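Fliradik Campbell 2 – refurbished handset, 130 GB, slate

£285 with charger and case
In stock at our Cladorham shop and online

I've been selling phones for a good while now and I still get daft about a nice one, so bear with me, because I really like the Campbell 2! It's the second phone Fliradik made and to my mind the best of the lot (the one after it got bigger and heavier and lost the headphone socket, and I've never quite forgiven them).
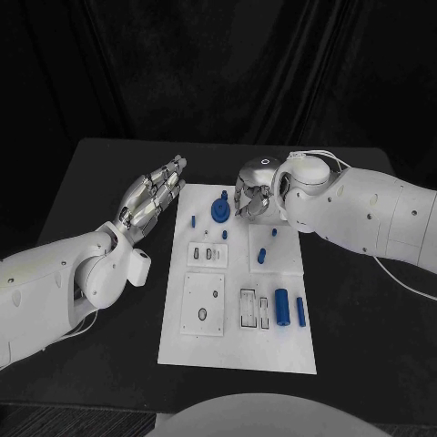

Page last changed: 28 October 2021

First thing you'll notice is how well it sits in the hand. The back has a slight curve to it and a sort of chalky finish that doesn't pick up fingerprints, and the buttons are all on the right where your thumb already is. I carried one every day for most of last year, no case, in a pocket with my keys, and apart from a little nick by the charging port it still looks smart.

The screen is bright enough to read at the bus stop in June, which I can't say for my old one. Colours come out a bit warm straight from the box. Go into Display, then Tone, and nudge the slider two notches to the left – much better.

Battery next, as it's what everyone asks me over the counter. I get a full day and a bit of the next morning, and that's with maps running and far too much radio. If you mostly text and ring people you'll do better than me. We fit a new battery to every one we sell, and it's the proper Fedon cell (the cheap ones swell, I've had to prise a few out and it's no fun at all).

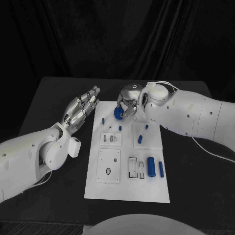 The camera is fine. Lovely in daylight, a bit mushy indoors once the lamps are on, and the selfie one makes me look as though I've been ill. If photos are your main thing, spend more and get something else, I won't be offended. For snaps of the dog and the odd parking ticket it does the job nicely.

Calls are loud and clear, and it takes two SIMs, so you can keep work and home apart. There's no wireless charging. It's splashproof but please don't take it swimming.

What you get in the box: the phone, a Fedon charger and lead, a clear case, the little pin for the SIM tray and a card with my set-up notes on it.
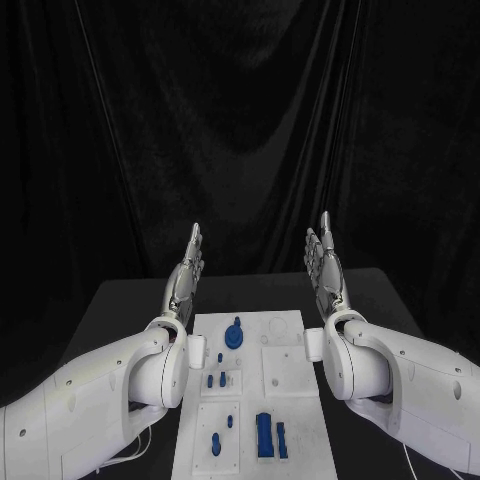 Every handset is wiped, checked and left running on the bench for 72 hours before it goes on the shelf. Tiny marks on the rim are normal at this price, but I don't sell anything with a scratched screen. You get a year's guarantee, and if you just don't take to it, bring it back within a fortnight with the box and I'll swap it or refund you.

Postage is free. Orders in before noon go out the same day, later ones the next working day. If you're near Cladorham, pick "collect" at the checkout and I'll put your SIM in and move your contacts over while you wait. Bring your old phone with some charge in it, please!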